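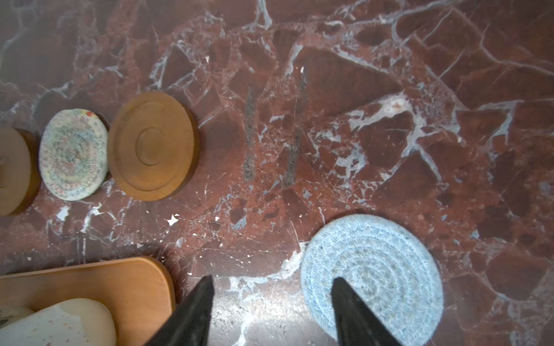 4. Ring Marks and Gloss Loss on Veined Tops

August
Sandra Horrocks and Covadonga Cabello

Complaints about polished tops in shared kitchens fall into two groups that are often recorded under one heading. Etching is a chemical change in the surface and appears as a dull ring or spot. Staining is a color change below the surface and may leave the gloss intact. The Wistance survey forms used a single box for both, so the older records were read again and sorted by the wording of the complaint.

Readings were taken at 14 sites in Lollden and Tunstall. At each site a gloss meter was placed flat on the top, first in an area of regular use and then near the wall, where wear was expected to be low. White veins were avoided where possible. On heavily veined tops this could not always be done, and those readings are marked in the table. Drinkware was left in its usual place until the first reading had been logged. Figure 3 shows a typical grouping, with ceramic mugs, a saucer and a coaster along the back of a glossy reddish-brown top with thin white veins.

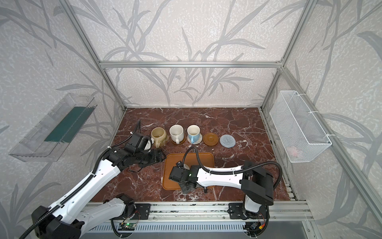
Gloss in the areas of regular use was lower than near the wall at most sites, with a loss of up to 80 units on the oldest top in Tunstall. The loss was greater at sites where lemon or vinegar was used daily. Coaster use, as reported by residents, was a weak predictor. Two sites with strict coaster rules had clear rings, and both had been cleaned with an acid-based descaler.

The Drullier sealer was applied at five sites. It slowed the uptake of coffee and oil but had no measurable effect on etching, in line with its purpose as a penetrating sealer. Resin-based tops were kept as a separate class because they do not react with weak acids in the same way. Their gloss loss was mostly due to fine scratches and is treated in Section 5.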